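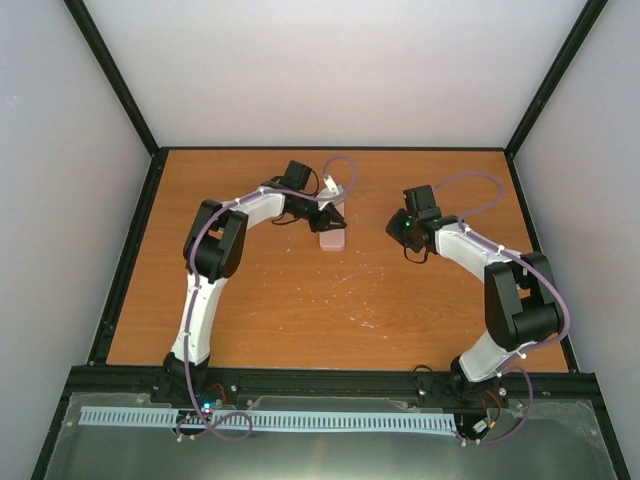

Home | Guides | Two-Arm Bench Cell | Faults and Recovery
July, by Trinity Okafor

6. Recovering from a stalled gripper

A gripper stalls when a finger meets something it can't move, most often the tabletop, a tray or the other arm. The controller reports fault 429 and both arms hold position.

CAUTION: A stalled arm is still powered. Keep hands off the table until step 3 is done.

6.1 Make the cell safe

1. Press Stop in the Cuvness console. Do not press Resume.
2. Check whether either gripper is holding a part. If so, support the arm by its white segment before you cut power. The arm will drop.
3. Switch off the supply for both arms. 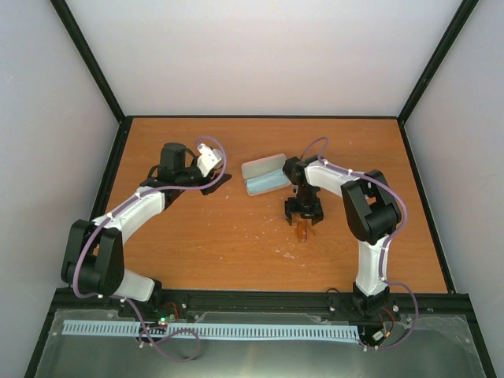
Move the held part to the table by opening the jaw by hand, slowly. If the jaw will not open with light force, leave it closed and go to 6.2.

NOTE: Follow the purple cable from wrist to base on each arm. A loop that has slipped over an elbow can pull tight and cause the same fault. Reseat the clips before restarting.

4. Back the arms away from each other by hand until the wrists are at least 50 mm apart.
5. Look over the fingers for cracks and for wear at the tips.

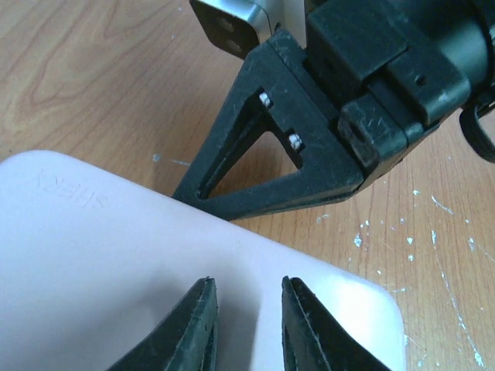

6.2 Restart

1. Clear the table, then restore power.
2. Home one arm at a time at low speed.
3. Open and close each gripper twice.
4. If 429 comes back, switch off and send the log to Kibet Mfinanga at Oltitz. Do not raise the current limit to get past it.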